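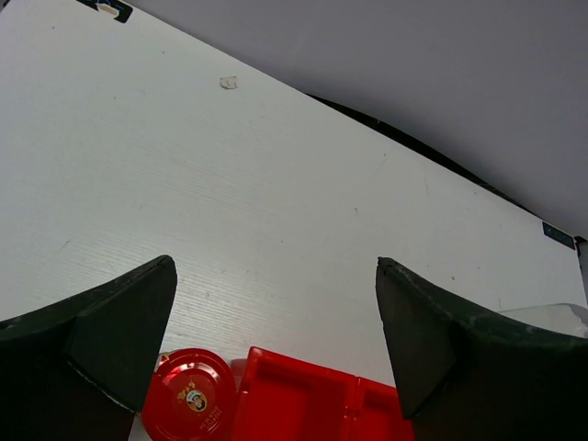

"Ask me how long it runs when I go home"

Posted 20 April 2023

I have sat through enough automation demos to have a rule about them: I don't write down anything said while the machine is moving. So when Nafula Obura told me to leave my notebook in my bag until she had stopped the arms, we got along right away.

Obura looks after one cell at Wamus, in Westden. It has two arms, one table, three walls around the table and a computer underneath that she describes as "the part that gets blamed." The cell sorts and places small items into trays and boxes, and it is supposed to do this without a person standing next to it. I had been told on the phone that it "basically runs itself." I asked her if that was true.

"Who said that?" she asked. I told her. She laughed and pulled out a stool for me.

Her job title has the word systems in it. Most of what she does, by her own account, is wiping, tightening and checking. She starts with the table. She looks across it from a low angle, first from one side and then from the other, and she picks up whatever has landed there. She is fussy about it and knows it.

"A scrap of paper is nothing to you," she said. "You see it and you know it's a scrap of paper. The arm has a camera at the wrist and a program that learned from a clean table. Maybe it ignores the scrap. Usually it ignores it. But I've watched it go down and try to pinch a shadow, so now I look before I start."

I asked whether a machine that can be thrown off by litter is ready to be called automatic. She didn't take the bait, or she only took half of it.

"It's ready to be called a machine. A sewing machine gets thrown off by lint. People don't write articles about that."

Fair enough, though sewing machines don't come with a sales deck, and the people selling them stopped promising to replace the tailor a long time ago. I said so. She said she had never seen the sales deck and didn't want to.

What surprised me was how much of the setup is about cables. The cell has a purple cable on each arm, and Obura talked about them for longer than she talked about the software. Each one has to have enough slack for the arm to reach everywhere it needs to, and every bit of that slack is something that can snag. She fastens them to the forearms with zip ties and leaves a big loop on the outside of each arm.

"The first time I did it too tight," she said. "It looked great. Very tidy. Then the wrist turned all the way over and pulled the plug halfway out, and what you get on the screen is a message about a timeout. It doesn't say cable. I spent most of a day in the wrong place."

How did she find it?

"I wiggled it."

I wrote that down, because the arms were stopped by then. It is the kind of sentence that never makes it into the brochures. The log for the cell is a tool called Ellby, which somebody before her chose and which she uses with no great love. It keeps a record of every stop and gives each one a code. She showed me a list for last September with 23 stops on it. I asked how many of those the codes had explained correctly.

"Nine," she said. "I went back and did it by hand. Nine were what the code said. The others were something else, or the code was just the last thing in a chain."

She has never been asked to do that count again. She thinks it made somebody uncomfortable. I think it should have. A fault log that is wrong more often than it is right will still fill up a nice-looking chart, and a chart is what gets shown in meetings.

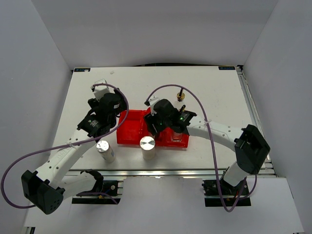
Both arms at the red tray in the Wamus cell. The front rail and the black base mounts are on Obura's list of things to check.

The bases come second, after the table. The arms are mounted at the near edge, one left and one right, and they reach in over the table from there. Obura puts a hand on each base with the power off and leans. If there is any give, she stops and gets the wrench. If there isn't, she marks the sheet and moves on. The sheet is paper, on a clipboard, with a pen on a string.

I asked why the sheet isn't in Ellby with everything else.

"Because I'd have to take my gloves off and type," she said. "And I'd do it later, and later I'd put down what I thought I did."

Then the grippers. I had assumed that the fingers on a robot gripper were the dumb end, the part you could forget about. She changes them before she changes anything else. The inner faces take all the rubbing, and the tips knock into tray walls and the table. She runs a thumb along each one feeling for flats and nicks. When a tip is worn on one side, she said, the arm still closes on the item but it closes crooked, and the item turns a little on the way up. With a square box you might not notice. With a round lid it ends up on its edge.

"And then the program gets the blame," I said.

"Then the program gets retrained," she said. "That's worse. That's people spending a week teaching it to deal with a bad finger. Then I put new fingers on, and it's off the other way."

Has that happened here? She looked at the clipboard for a while and said that it had happened once, with a program they called Cai, and that they had ended up going back to the older version. She would not tell me how long the detour took. I asked twice.

The other thing she is strict about is what goes into the cell. Clear plastic is hard. The cameras look through it to whatever color is behind it, and on a red tray the container more or less turns into red tray. Shiny metal is hard in a different way, since it throws the light back. Glossy lids do some of both. She doesn't keep these things out, which I would have done. She makes sure some of them are in there when she checks the cell over after a repair.

"If I test it with wooden blocks, it passes," she said. "It always passes with blocks. Then what do I know?"

I told her I had seen a lot of blocks over the years. She said she bet I had.

Her test after a repair goes like this. She sends both arms to a parked position and measures the gap between each fingertip and a mark on the table with a feeler gauge. She moves each joint by itself, slowly, and listens. Then she has one arm work alone, then the other, and only after that does she let the two of them go to the same tray. Two arms over one tray is where she pays attention, with her hand near the stop button, and she doesn't talk during it. She wants 40 clean placements in a row before she signs the sheet. If number 39 goes wrong she starts again from one.

That sounded high to me for a sorting cell and I asked where the number came from.

"I made it up," she said. "There was no number when I got here. It was, run it a few times and see. So I picked one that was annoying."

I like her number, but I want to point out what it means. The standard for whether this cell is fit to run is in one person's head and on one clipboard. When she took two weeks off, the cell was signed back into service by a coworker after what she politely calls "a shorter test." It stopped up to four times a shift until she came back and found a loose screw at the right elbow. No code for that in Ellby either.

I put it to her plainly. If the machine needs its table inspected and its bases leaned on, if its fingers have to be felt and its cables wiggled, and if the one person who knows all this can't go on vacation, what exactly has been automated?

She took longer over this than I expected.

"The picking up and putting down," she said. "That part. I don't do that part, and the people who used to do it had sore wrists. I'm not going to tell you that's nothing. But when they count the hours it saves, they don't count me. I'd like them to count me."

Has she asked them to?

"I sent them the sheets."

All of them?

"Photocopies," she said. "I keep the sheets."

Before I left she started the cell up again. I put the notebook back in my bag as agreed, so I have nothing to report about how it ran. She did let me lean on the left base first. It didn't move, and she had me put my initials next to hers on the line for that day.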